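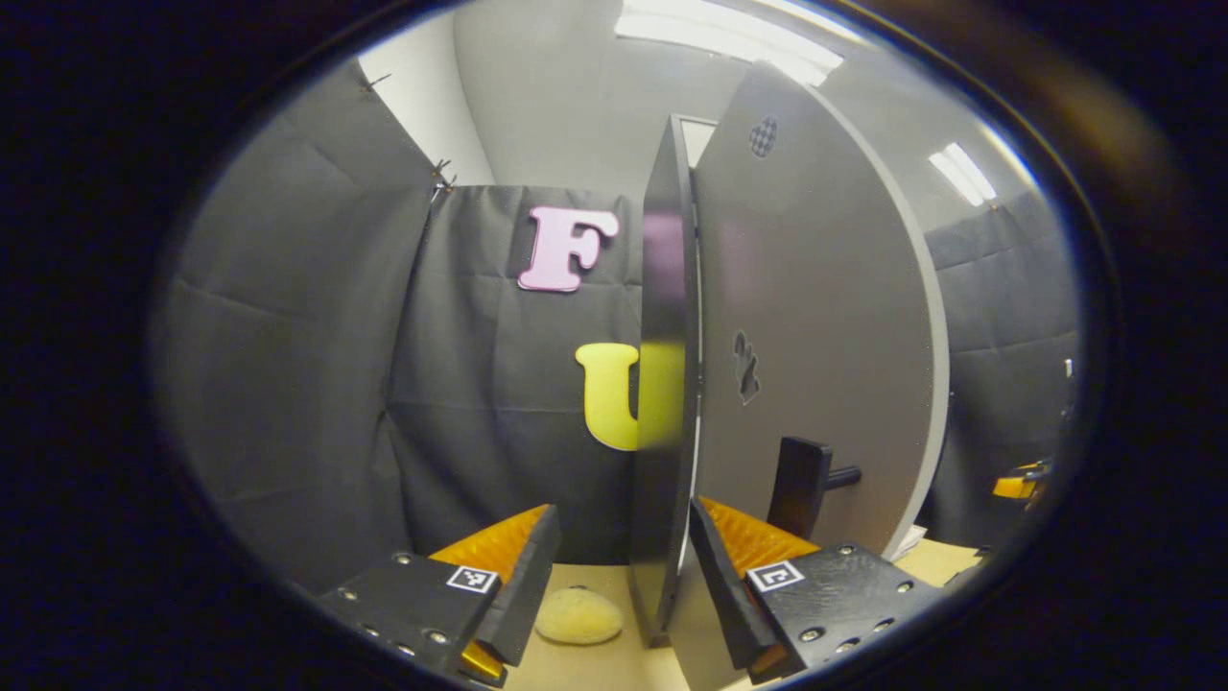
3.2 Cleanser formulation and application protocol

The cleansing base was prepared at the Stelholm laboratory in a single batch and divided into two portions. The first portion received cold-pressed seed oil supplied by Hanitz; the second received the same mass of a neutral carrier oil and served as the control. Both portions contained the same surfactant blend, glycerin, xanthan gum and preservative, and both were adjusted to the same pH with citric acid before filling. The fragrance normally sold with the Denov base was left out, as it would have allowed participants to tell the two products apart by smell.

Filled tubes were coded by Kelly Dantas, who took no part in the skin measurements. The code list was held in a sealed envelope until the last readings had been entered. Participants were given one tube for each side of the face, marked left or right, and were told to finish cleansing one side before starting the other. This split-face design removes most of the variation caused by diet, sleep and weather, but it depends on participants keeping the products apart. Written instructions asked them to rinse the hands between sides and to use a separate cotton cloth for each.

The cleanser was used morning and evening for 8 weeks. No other exfoliating, brightening or oil-based product was allowed on the face during this period. Participants who normally wore sunscreen continued with their own brand, applied equally to both sides — a compromise, as changing sunscreen at the start of a study often causes irritation that is hard to separate from the effect of the test product.

3.3 Skin measurements

Water loss, surface hydration and sebum were read at the cheek and forehead on each side. Participants washed with plain water on arrival and then sat in the climate-controlled room until the skin had settled. They were asked not to drink coffee on the morning of a visit. Readings were repeated at each site and the mean was used. Where the repeat readings differed by more than the tolerance given in the probe manual, the site was left to rest and then read again.

Skin tone was recorded with a contact colorimeter, calibrated against its white tile before every participant. We report lightness and redness separately. A combined "glow" score, as used in some product claims, was not calculated, as it mixes changes in surface oil with changes in pigment and cannot be traced back to either.

Figure 2. Order of procedures at each visit: wash with plain water, rest, hydration and water loss, sebum, skin tone, questionnaire. Sebum was read after water loss so that the tape did not disturb the surface.

3.4 Self-assessment

The questionnaire covered tightness after washing, ease of rinsing, residue and overall comfort, each scored separately for the left and right side. It was adapted from the form used by Navickas, with the wording shortened after a pilot round in September. Two items on scent were dropped. Free-text comments were read by Getachew Asfaw and sorted by topic before the code was opened; comments that mentioned stinging or itching were passed to the study physician on the same day.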